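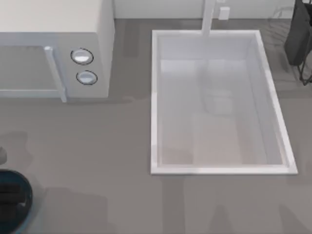
Grey bench, white microwave and sink (render)

Microwave on same circuit as kettle keeps tripping, Belenham unit

posted by Prinley_renter

Hi all, first post. Moved into a unit in Belenham in May, older block, kitchen was redone by the last owner. Every time I run the microwave and the kettle together the power goes off to the whole kitchen. Fridge as well. Switch in the meter box flicks down, I push it back up, all good til the next cuppa. Microwave is 5 years old, came with me from the old place and never did this there. Is it the microwave or the wiring? Landlord says "just dont use both". Agent is Kozma and they take forever to ring back. Don't want to pay a sparky if it's my own appliance at fault.

Gonçalo Carrilho

Probably neither, it's load. Kettle is 2400 W give or take, microwave draws more from the wall than the number on the door (that's cooking power, look for input watts on the sticker at the back). Add the fridge and a toaster on one old circuit and over you go.

Try this. Microwave by itself, few minutes, cup of water in it. Then kettle by itself. Neither trips = overload. If the microwave trips it alone, try it once on a power point in another room. Trips there too, stop using it. Don't open it up, the capacitor can kill you even unplugged.

Also check which switch is dropping. If it has a TEST button it's a safety switch and that can mean leakage to earth, differnt problem. Get a licensed electrician for that, and it's the landlord's bill if it's the wiring. Put it in writing to the agent, email not phone.

Had the same in my old place in Grina. Second circuit for the kitchen, 477 dollars, done before lunch.

toastie43

just get a stovetop kettle lol. had one 6 years no dramas

Prinley_renter

Thanks Gonçalo. No test button on that one. Each is fine alone so overload I guess. Emailing Kozma tonight, will update if they ever anwser.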